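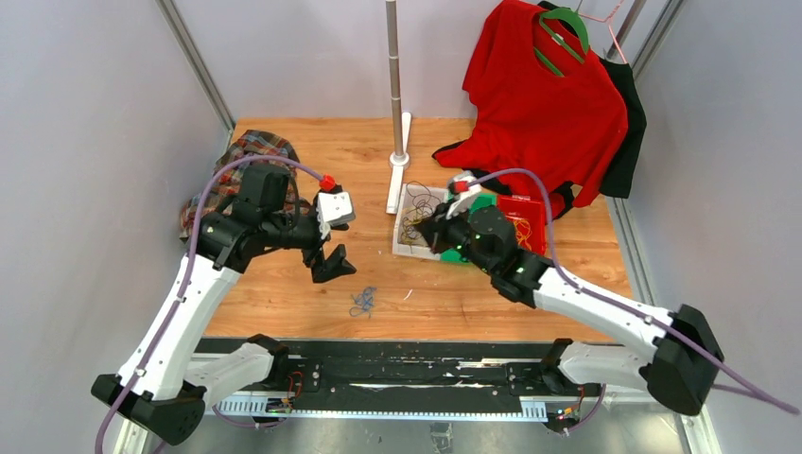 Loss of Position Reference on a Shared Rack: Fault Report for the Two-Arm Sorting Cell

Final project report, Automation Laboratory
Submitted 7 August 2020
Authors: Banafsheh Mohammadi, Horațiu Husar, Kirsty Tawhiri
Supervisor: Frauke Teuber

1. Background

The cell has two arms mounted on one horizontal track with a toothed rack. Each arm moves along the track on its own carriage, driven by a motor and pinion. The arm controllers run Mekgate firmware. A planner called Nistor, written by last year's group, gives each arm its targets and keeps the two carriages apart.

The task was to sort soft and tangled items on the wooden work surface: T-shirts on hangers, loose cloth, string and a tray of thin wires. These items were chosen because they snag. A gripper that lifts one end of a wire bundle may load the arm sideways, and the original project plan asked us to measure how well the planner copes with such loads.

That plan was dropped after the fault described in this report. The remaining lab time was spent on finding the cause.

2. The fault

During a wire pick from the tray, the right gripper closed on the bundle and the arm began to lift. The bundle caught under the tray edge. The arm controller raised the joint torque to follow the planned path, and the carriage was pulled toward the center of the track. The pinion skipped on the rack.

The carriage has no absolute position sensor. Its position is counted from motor steps after homing, so the controller kept the old value. From that point the planner held a wrong position for the right arm. The error was 3 teeth.

The next command sent the left arm to the middle of the table. The planner found the move clear. The two wrists touched, and the left arm stopped on an overcurrent trip. The right arm did not trip and kept pushing until Horațiu Husar pressed the emergency stop. No one was hurt. One gripper finger was bent and later replaced.

3. Safety review

Work stopped until the supervisor had reviewed the cell. She raised two points.

First, a trip on one arm did not stop the other. Each controller treated its own fault as local. The emergency stop cut both, but the software fault line between them had never been connected. The wiring drawing showed it as present, and we had not checked the drawing against the cell.

Second, we had been reaching in to free snagged items while the motors were in hold. This was against the lab rules. After the review, power to both arms was cut before any hand entered the work area, and the key stayed with the person reaching in.

4. Finding the cause

Three causes were considered: missed motor steps, a loose pinion screw, and skipping at the rack. Missed steps were ruled out by comparing the motor encoder log with the commanded steps. The two agreed through the whole pick. The pinion screw was tight and its paint mark was unbroken.

Skipping was tested directly. With the motor in hold, a spring scale was attached to the carriage and pulled along the track. The right carriage skipped at 50 N. The left carriage held at 80 N, where the test was ended. A feeler gauge then showed that the right pinion sat too far from the rack. Its mounting plate had been refitted with a thicker washer during an earlier repair, which was not logged.

5. Changes made

The washer was replaced with one of the correct thickness and the pull test was repeated. The right carriage then also held at 80 N.

The fault line between the controllers was wired and tested in both directions. A trip on either arm now stops both.

A torque limit was added for the lift phase. If the limit is reached, the gripper opens and the arm backs off — the pick is then logged as failed. Both carriages are homed again after any failed pick.

6. Open issues

Homing again only limits how long a wrong position can last. It does not detect a skip when it happens. A linear sensor along the track would do so, and Janelle Abella has drawn a bracket for one, but the part was not ordered before the end of the project.

The lift torque limit was set by trial with the wire bundle. It has not been checked for the shirts, where the hanger can hook and load the wrist in a different direction. Until that is done, hanger picks should be run at reduced speed with a second person at the emergency stop.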